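Subject: Re: [pudding-swap] Custard base for the June film night

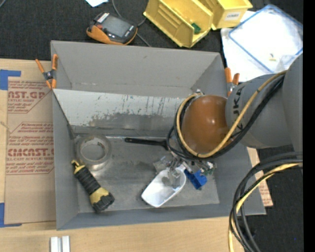 1. Quantities

Endang Sembiring wrote:

> I tried the custard from Adi's post for the film night and it split
> both times. I used 4 egg yolks, whole milk instead of cream, and the
> sugar as listed. The first batch went grainy on the stove. The second
> looked fine in the pan and then separated in the fridge. Is the milk
> the problem, or is it my stove? Also, does anyone still have the
> running order? I have Kanimer down as the main feature but Mawar says
> it was swapped.
>
> Endang

Milk will work, but the recipe as posted assumes heavy cream, and the fat gives you a wider margin before the yolks curdle. With whole milk, keep the 4 yolks and add 2 teaspoons of cornstarch. Whisk the starch into the sugar before the yolks go in. If you add it dry to the yolks it forms lumps that a sieve will catch but a whisk will not.

2. Heat

The grainy batch was overheated. Take the milk off the burner when steam rises and small bubbles show at the rim. Pour a third of it onto the yolks in a thin stream, whisking, then return everything to the pan on low. With starch in the mix you do need to bring it to a slow bubble and hold it there for a minute, stirring into the corners of the pan. Without starch, never let it bubble at all.

The batch that separated in the fridge is a different fault. I would guess it was undercooked. Yolks contain an enzyme that breaks starch down, so a starch custard that never reached a bubble can set on the day and go thin overnight. If you had no starch in it, then I suspect the bowl was covered while hot and the condensation dripped back in. Press the wrap onto the surface.

Juwita's chocolate version uses the same base. Chop the chocolate fine and stir it in off the heat. It came out well for the Skendalel screening, though I would cut the sugar a little next time.

3. Running order

Mawar is right. Kanimer moved to the second slot and Zarberg is now the main feature. The short by Grímsdóttir opens. It runs 21 minutes, so anything that needs to be served cold should stay in the fridge until the credits – the side table is next to the radiator.

Dessert goes out between the short and Zarberg. Adi has the bowls. Please reply to the list if you are bringing something with nuts, so I can put it on the label sheet.

Gwenllian Vaughan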